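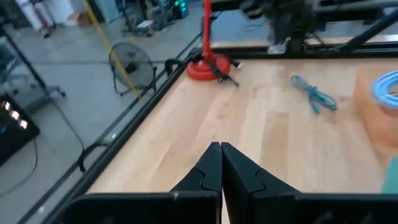

The Simero board oil is for bare wood that gets used every day. Cutting boards, butcher block, counters, kitchen tables. One tin, one rag, no mixing. It goes on clear and stays pretty close to clear, so on a pale top like the maple-toned planks here you keep the light color and the grain still reads. Darker woods go a shade deeper, walnut more than most. If you want a real color change this is the wrong tin, get the Catarberg stain and oil over it the next day.

**Sizes**

- Small tin, 200 ml — $8
- Workshop can, 2 liters — $69. Wait for the March batch if you want the old screw cap, the current ones are pry lid

Shipping is flat $7 in the lower 48, any number of tins. Alaska and Hawaii email first, it has to go ground and boat.

## What's in it

Linseed oil, beeswax, a bit of orange oil for the smell. No driers. That makes it slow. Give it a full day before you put anything on it, two if the room is cold. Ľubica Říha cooks every batch herself and she won't put driers in, we have asked.

No nut oils. People ask every week so there it is in bold: **no nut oils.**

## How to put it on

1. Sand to 180 or so. Going finer dosen't help, the wood closes up and takes less.
2. Wipe the dust off. Dry rag.
3. Pour a little in the middle and push it out along the grain. Less than you think.
4. Leave it 20 minutes.
5. Wipe off everything that's still shiny. All of it. This is where the sticky tables come from.
6. Next day, second coat, same way.

End grain drinks a lot more, so do the ends first and go back to them. Undersides too if it's a loose board — one coat is fine, otherwise it can cup.

Then once or twice a year when it starts looking chalky.

## Rags — please read

Oily rags can heat up and catch fire by themselves. Lay them flat outside till they're stiff, or soak in water and put them in a metal can with a lid. Don't ball them up in the trash. Same goes for the sanding dust if it's full of oil.

## Stuff people ask

**Over varnish or poly?** No. It just sits there. Strip first.

**Over the Mellel wax?** Yes, after a wipe with mineral spirits. Let that flash off.

**Floors?** Not this one. Thorlacius hard oil, separate page.

**Water rings?** Light ones usually go with a scrub pad and a dab of oil. Black ones are tannin and iron, that's a different problem and oil wont touch it.

**How long does a tin keep?** Unopened, years. Opened, it skins over. Cut the skin out, what's under it is good. Storing it upside down helps with the screw caps, do not try that with the pry lids.

## Returns

Unopened tins, any time, you pay postage. Dented in shipping, send a photo to Aicha Zaki at the order desk and she'll get another one out. Leaked in shipping, same thing, and keep the tin.

Order cutoff is noon, packed same afternoon except Fridays. Workshop cans ship in there own box so you may get two tracking numbers.

Price list updated 2026-08-31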